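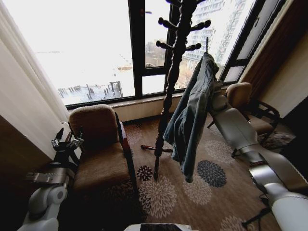
Corner window, with snow outside and bare trees and a railing.

Besau Support Worksheet 2, reviewed April 2019

Besau sells a desktop program that drafts child support worksheets and the financial affidavit that goes with them. I tested the single-user license on 12 closed files, each with a signed order to compare against.

Data entry follows the order of the affidavit. Gross income, health premiums and child care costs are entered once and carried to every form. Pay periods convert correctly, including biweekly pay. Overnights can be typed as a yearly total or marked on a calendar, and the calendar handles alternating holidays without manual fixes.

Eleven worksheets matched the order to the dollar. The last differed because the program applied a credit for an older child before splitting the premium. A combined monthly income of 3570 with one prior order will reproduce it. Besau support confirmed the sequence and supplied a setting to reverse it, found under Deductions, Advanced.

Weak points: the print layout drops the case number from page two onward, and there is no import from Olteck case files. Khan Forms does both but has no overnight calendar. Spousal support is not covered.

The license costs $300 a year, table updates included. Suitable for a small office with steady custody work. Check the deduction order before filing.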